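Progress report to the program office: Brallum two-arm bench kit, evaluation period 2
Prepared by Gitau Makokha, 24th December

Status: on schedule. Hardware spend is within the approved amount. One item needs a decision before the next period (see Open items).

The kit was delivered in May and bolted down per the Brallum manual. Both arms passed the joint limit check. The left arm needed its cable run rerouted at the shoulder, as the supplied clips let the loop catch on the base. Brallum has been informed and will send revised clips at no charge.

The evaluation task remains sorting of small pharmacy goods into a clear plastic container: tubes, boxes, jars and bottles. The plan calls for 400 recorded runs. To date 200 are complete, all under direct operator control. Operators need two practice sessions before their runs are accepted.

Replay software is the Khondokar package supplied with the kit. It reads both arm streams and the wrist camera stream without conversion. Time alignment between streams drifted on long recordings until the version 3 update was installed. Runs recorded before the update have been realigned and are included in the total.

Glare on the tabletop remains the main fault in the wrist views. A matte cover has been requested from Drarier.
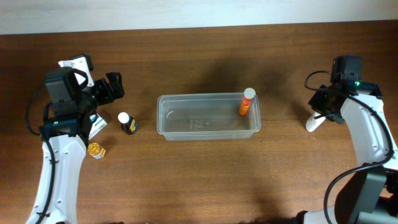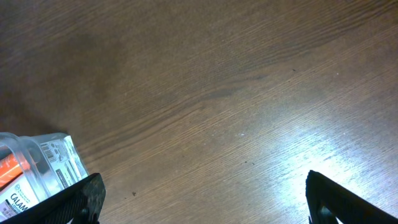

Container task on the wooden table, both pictures.

OPEN ITEMS

1. Gripper fingers. Spare sets are quoted by Brallum and by Jollarum. The Jollarum set is cheaper but has not been tested on this arm. Approval is requested to buy one set for trial.
2. Matte cover. Delivery date not confirmed.
3. Remaining 200 runs. To start once the cover is fitted. Run sheets are ready.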